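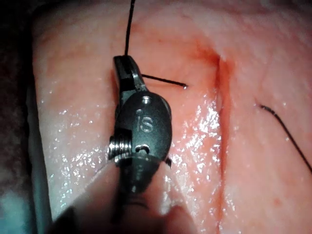 The Ivitent works at Clillano opens to visitors twice a year, and I went to the July one. Ivitent makes surgical sutures, meaning the thread and the needle it comes attached to, and runs a teaching room in the same building where people learn to sew with them. The open day covers both. Entry is free but you have to book.

I went by train to Trirkenier and took the 78 bus from outside the station. It takes 55 minutes and the last part is slow, through villages. If you drive, the car park is behind the works and the entrance is not well signed. Go past the main gate and take the next left at the garden centre.

We signed in at half past nine, left our coats and bags in lockers and were given a hairnet, overshoes and a white coat. Rings and watches had to come off for the first half of the tour. There was tea and a plate of shortbread while we waited for a group that had gone to the wrong gate.

The tour begins with the needles. They arrive as wire on reels, are cut to length, and then one end is ground to a point. After that they are bent, or left straight for certain uses, and heat treated. Most suture needles are curved and the guide had a display board with them arranged by how much of a circle they make. She passed round a magnifier so that we could compare a tapered point with a cutting one. The tapered kind is for soft tissue and pushes the fibres apart. The cutting kind has edges and is used on skin. To the naked eye they looked much the same to me.

There is no eye in a modern suture needle, which I had not known. The blunt end has a tiny hole drilled down it, the thread is put in and the metal is squeezed shut around it. This means the thread is not doubled over and the hole it is dragged through stays small. Drilling is done in a separate room and we watched through a window. It is a quiet job and there is not much to see, but the guide had a broken needle set in clear resin with the hole showing, and that was one of the better things on the tour.

Thread is next door. Some of it is a single strand, like fishing line, and some is braided from many fine ones. The braiding machines were running and it was hard to hear. Braided thread ties more easily and stays tied. Single strand slides through tissue with less drag but is springy and wants more throws in the knot. The colours are dyes, put there so that the thread shows up against what it is being sewn into. Black and violet were the ones I saw most of. Clear thread is made too, for places where the stitches would show through the skin.

In the test room a sample is pulled until it breaks and the force is written down. We were allowed to try snapping a length by hand. I could break the thinnest and made no impression on the next two. Batch 371 was on the bench and had passed.

Packing was the last stop before lunch. The thread is wound into a flat card in a figure of eight so that it comes out without kinks, and the needle is parked where a needle holder can get at it. We did one by hand with a dummy card. Mine came out in a tangle.

Lunch is in the canteen and you pay for your own. Soup and a roll or a hot dish, and the queue was short if you went straight there. The Rosenthal room, where the afternoon was, is on the floor above.

It is a long teaching room with benches, good lamps and a screen at one end. The instructor began with how to hold the needle: grip it part of the way back from the point, never by the tip, and go into the tissue square on. Then follow the shape of the needle. Beginners push it straight ahead, and that tears the hole wider or bends the needle. She also talked about how tissue is kept moist while it is being worked on, and how it changes to handle when it dries out. The thread sticks and the edges curl.

We practised on foam pads with a skin-like layer on top, in pairs. First came simple single stitches, each tied and cut. I put in five. They were uneven and the first was so tight that the edges puckered. The instructor undid it and said the thread only has to bring the two sides together. After that we tried a running stitch, where one length carries on along the whole cut. It is quicker, but if you lose the tension halfway you have to go back through every loop to pick it up again. My partner sews curtains and was much better at it than I was.

Tying knots with the instruments took most of the remaining time. You wrap the thread round the jaws of the holder, reach for the loose end and pull through, then do it again the other way. Wrap it the same way each time and it slips. There are printed sheets by the door showing the sequence, and they are worth taking home with the practice cord.

We finished at half past four. The shop by reception sells the foam pads and blunt practice needles, though not the real thing. The next open day had not been put up on the board when I left. Take reading glasses if you use them, and note that the building has a lift, but it is at the far end from the lockers. The bus back to Trirkenier leaves from the opposite side of the road.

Contact | Copyright | Back to top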